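Speaker notes - property marking and recovery rates in shared tool stores
Chiyo Tsuchiya, Mokbridge session, 28 minutes plus questions

Slide 1. Title. Leave it up while people sit down. Say who the talk is for: anyone who runs a store where tools go out and are expected back. Vehicle theft is out of scope.

Slide 2. The problem. A recovered drill with no readable serial number can't be returned. The police property room holds it for the required period and then disposes of it. The owner may have filed a good report with make, model and color, and none of that separates one drill from the next on the shelf.

Define terms before moving on. "Marked" means a number on the body of the tool that was put there by the owner. "Registered" means the number is in a database that a third party can query. A tool can be either one without the other.

Slide 3. The Paltholm store. 949 items on the register at the start of the February audit. Every item had a maker's serial number on paper. In 98 cases the number on paper did not match the number on the tool. Most of the mismatches were transcription errors: 8 for B, 0 for D, a dropped last digit. A few were swapped batteries or swapped cases, where the clerk had read the plate on the wrong part.
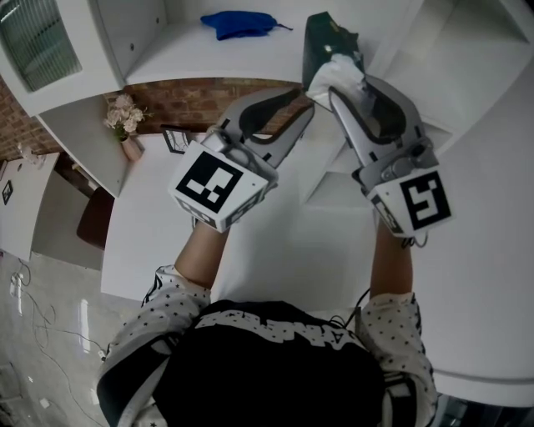
Pause on the mismatch figure. A search on a wrong serial number returns nothing, and the officer running it has no way to tell that from a tool that was never registered.

Slide 4. Marking methods. Go through the table from left to right, one sentence each.
Engraving: permanent, slow, poor on rubber overmold.
Etched label: quick, readable, can be peeled with heat.
Microdots: hard to remove completely, but need a lamp and a magnifier to find.
Passive tag inside the housing: survives cleaning, voids some warranties, needs a reader.

Paltholm uses 2 methods on each item, one visible and one hidden. The visible mark is for deterrence and for the person at the pawn counter. The hidden mark is for proof of ownership after the visible one has been ground off.

Slide 5. Register software. Dindov and Mizuno were both tried. Dindov accepts a photo of the plate along with the typed number, so a second person can check the entry later. Mizuno has the better export - one file, fixed columns, no cleanup before it goes to the police. Don't get drawn into pricing. If asked, say the quotes are out of date.
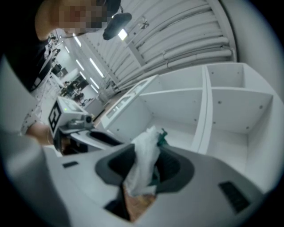
Slide 6. Reporting a loss. Order of steps on the handout:
1. Freeze the record so no one edits it.
2. Export the record with its photos.
3. File the report and write the report number into the record.
4. Change the status to stolen in the public lookup.

Step 4 gets skipped most often. Until the status changes, a buyer who checks the number sees a clean result.

Slide 7. Limits. The audit covers one store. There was no comparison store, so a drop in losses can't be credited to marking alone. The locks on the side door were replaced in the same period. Say this before someone asks.

Slide 8. Contact details and handout link. Take questions from here. Spare slide 9 has the label adhesion tests if the heat question comes up.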